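Counter layout notebook - June, after lunch

Picking this up from where I left it before the kettle went on. The question was whether everything that ought to live on the long counter can live on it at once without anyone having to shuffle things sideways to make a piece of toast, and I think we're close, though I've changed my mind on the corner twice since breakfast.

The toaster oven has gone to the back left and I'd like it to stay put. In the Gromcombe layout we had it in the middle, which looked lovely and was a nuisance all day long, what with the door opening right into the only bit of bench you could chop on. At the back left you can get a tray out and set it down in front. I do still want to check the clearance behind it. Jemal kitchen notes say 5 cm and I've been working to that, but the notes are old and the oven in them was a smaller model.

Dish rack at the back right. I'm very fond of this rack (pale wood, slotted base, one of those that looks better the more it gets knocked about) and it holds the plates upright the way I like, grey at the front, then the pale blue, then the yellow. I tried them the other way first and the yellow one hid everything behind it. The foot does stick out toward the centre and I keep wanting to turn the rack around to tuck it away, but then you're reaching over the plates from the wrong side, so for now it stays.

Mug stand and the basket of corn are the two movable pieces. The corn is really only there to give the counter a bit of colour and a bit of life, and I'll admit I spent far too long on it. Skatham used lemons in theirs and I thought it looked like a showroom. Corn feels more like somebody's actual dinner.

Things to do before the Taretti visit:
Oil the rack, thin coat, leave overnight
Find the proper tray for the oven, the one I've been using catches on the left runner
Measure the counter again, end to end - my figure and the one on the drawing differ by 28 mm and I don't know which of us is wrong
Ask about a brown mat to go under the rack so it doesn't mark the top

I'm leaving it all set out overnight so I can look at it with fresh eyes in the morning.
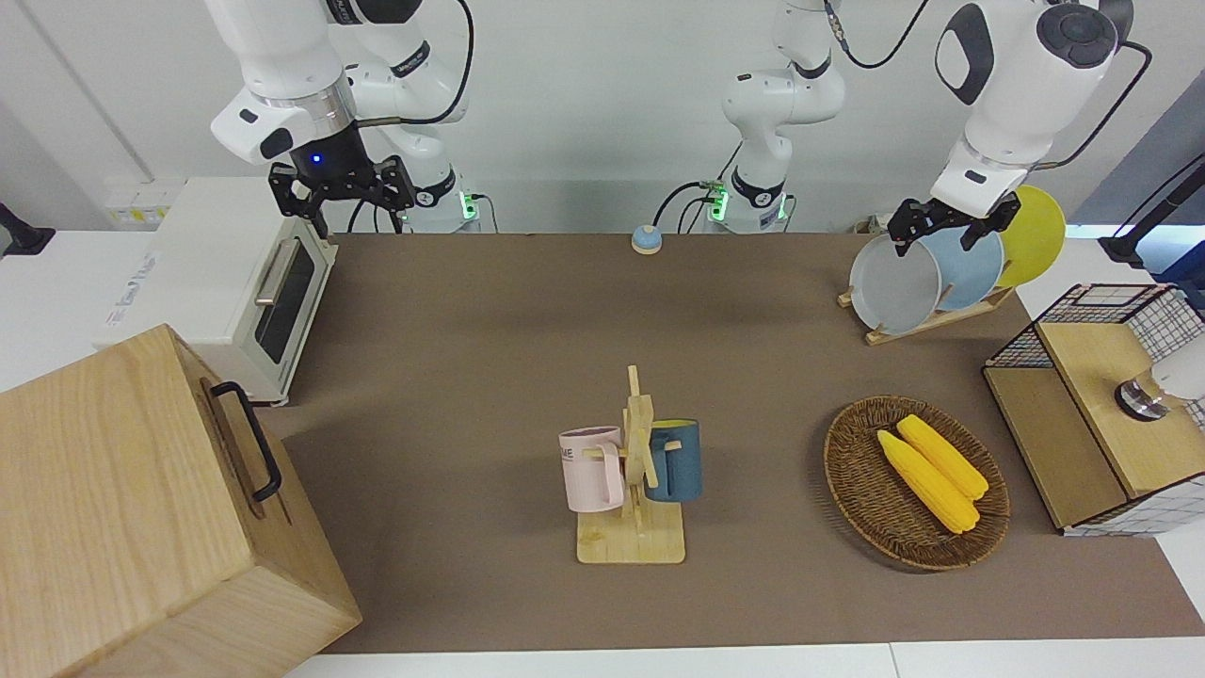

Hawi Tekleab: Go with the drawing for the length, I remeasured in the autumn after the end panel was trimmed and pencilled the new figure in the margin. And please do the rack with the food-safe oil in the blue tin, the other one stays tacky for days. I'd skip the mat, water sits underneath it and you end up with a worse mark than the one you were worried about.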